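Report of the Hondside School Robotics Club to the Acharya Cup
March 2018

The club submits this report in accordance with rule 5 of the competition, which requires every entrant to give a full account of its preparations. The rule allows two pages. The club has been granted a third on request.

The members entered the household class. The set task was to clear a table after breakfast using two arms, without a person touching either of them once the bell had gone. The arms were supplied under the school's agreement with Resura, and arrived in June with a manual of 699 pages, the greater part of which concerned the warranty. The controlling program was written by the members over two terms and was given the name Zodton. The name was put to a vote and passed by a narrow margin. Those who had voted against it continued to call the program "it" throughout the year.

Early trials were held on Wednesdays after lessons. In the first of these Zodton took hold of a cup, raised it, and remained in that position until the building was locked. The members recorded this as a partial success. The supervising teacher recorded it as a fault. Both entries stand in the log, and the club does not propose to amend either.

By the new year the arms had completed some 200 attempts. The left arm had become steady and rather slow. The right arm was quick, and had to be spoken to - this is the wording of the log, and it is understood that a member did in fact speak to it. No change to the program was made on that date. The cup was nevertheless set down on the next attempt exactly where it was wanted, and from then on it was the custom of the club to say good afternoon to the right arm before the power was switched on.

The judges may feel that such a custom has no place in a technical report. The club discussed the matter at length and agreed that an account which left it out would not be full within the meaning of the rule.

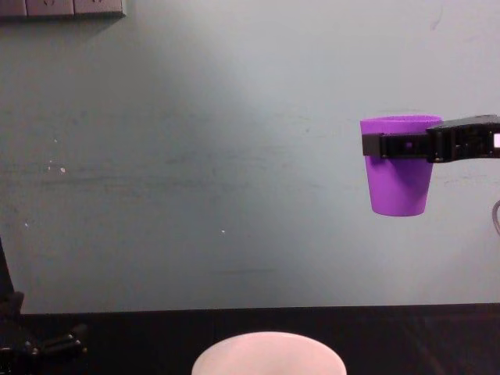 On the evening before entries closed, the members met for a last trial. It was agreed that nobody would speak during the run, to anyone or to anything. The bell was rung. The log gives the time of the start and then, in a different hand, the words "still holding". There is a gap of several minutes. The next line reads "good afternoon", although it was by then past seven, and the line after that reads "down".

The club wishes to declare this as assistance. It asks the judges to rule on whether a greeting counts as touching, and will accept their decision. Should the ruling go against us, we ask that the right arm be greeted before the bell, by one member, in an ordinary voice.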